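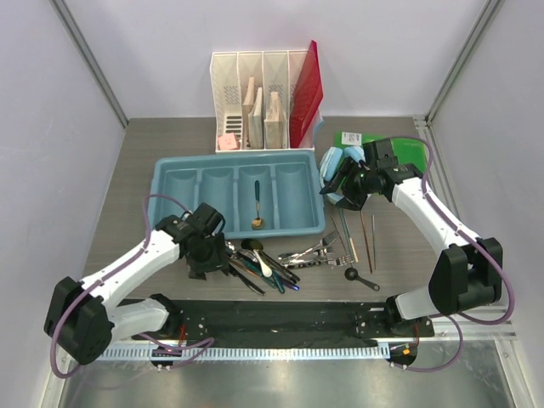 Upright board storage

Upright board storage is the practice of keeping cutting boards, trays and other flat kitchen items on edge in a divided rack. Desk file organizers are often used for the purpose. A plastic one with four slots can hold several light wooden boards — thin ones may share a slot.

Cutlery trays

Cutlery trays lie flat, usually in a drawer or on the counter near the rack. Long compartments with rounded ends suit spoons and spatulas. The Plendwood tray, sold from October, is 258 mm wide.

See also: Dish rack; Drawer divider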